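The Big White Table Will Not Save You

November 14, 2023

Every few years the people who sell us furniture settle on a single object that is going to fix how we work. For a while it was the standing desk, then the rolling cart. This year it is the big white table, and I have been hearing about it since February.

The pitch goes like this. You get rid of your old bench, with its drawers and its vise and its coffee rings, and you put in one large, flat, bright white surface. Things show up well against it. You can find the screw you dropped. Because the mess is so easy to see, you will clean it up, and because you clean it up you will think more clearly. The brochure from Virkico, whose Ulo table is the one I kept being told to look at, uses the word "calm" six times and doesn't mention a sponge.

I am willing to believe the part about the screw. I have spent a good share of my adult life on my knees on a brown floor looking for brown things. I am less willing to believe the rest, so I went to Bedley, where the workrooms over the old Gyamfi warehouse have had white tables long enough for the newness to wear off.

My first impression was that the brochure had a point. White walls and a white top do make a room feel larger, and anything set down on that surface has your full attention. A little black box with a pale lit window, the sort of thing that would vanish on my own bench, could be spotted from the door. Beside it was a shallow white tray with a black rim or base, and I noticed that without the black I would have missed the tray altogether. White on white is hard on the eyes. I would like to see that in the brochure.

Then I looked at the table itself, up close and from a few different sides, the way you would look at a used car. 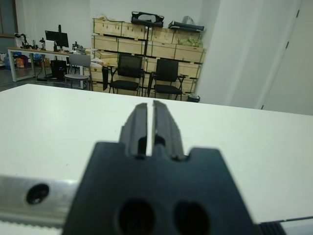
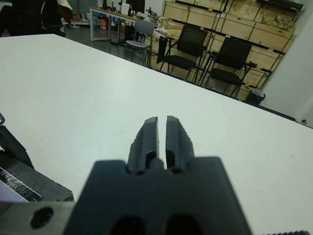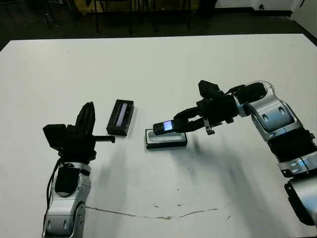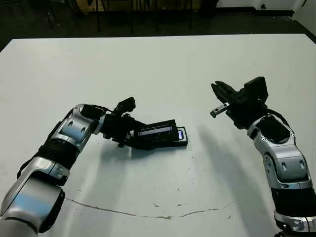 The white tabletop in Bedley, with its specks. The long brown line shows in the third and fourth pictures.

The brown line is what I kept going back to. I thought stain first and scratch second, and I left without making up my mind. On an oak bench it would be nothing. You would have to go looking for it, and if you found it you would call it character. On white it is the most important thing in the room, after whatever you are supposed to be working on. The specks are the same story on a smaller scale. There are also smudges, faint ones, of the kind that turn up on any pale surface people touch. I wiped at a similar mark on my own refrigerator when I got home and moved it two inches to the left.

Fans of the white table will say that showing dirt is the whole idea. Maybe so. But seeing a mark and being able to get rid of it are separate matters, and the second one costs time. I tried keeping a diary of it at home with a borrowed white top. In nine days I wiped it twice a day at first, then once, then when company was coming. I can't say I felt calm at any stage.

The other thing I wanted to know was where everything goes. A clear table has to be cleared onto something. In one part of the Bedley room the answer may be the light wooden crates stacked up in two columns against the back wall, one of them done up with a dark green strap. I liked the crates. They looked solid, and I would guess they do more for the room than the table does. You could put those same crates next to any beat-up bench in America and get most of the benefit for a lot less money, and you would still have your vise.

None of this makes the Ulo a bad table. It is big and it is flat, and if your work involves small dark parts you may well be glad of it. Buy it for that. Ask the store what takes a brown line off it, and ask before you pay. If they tell you it won't get one, keep your old bench another year.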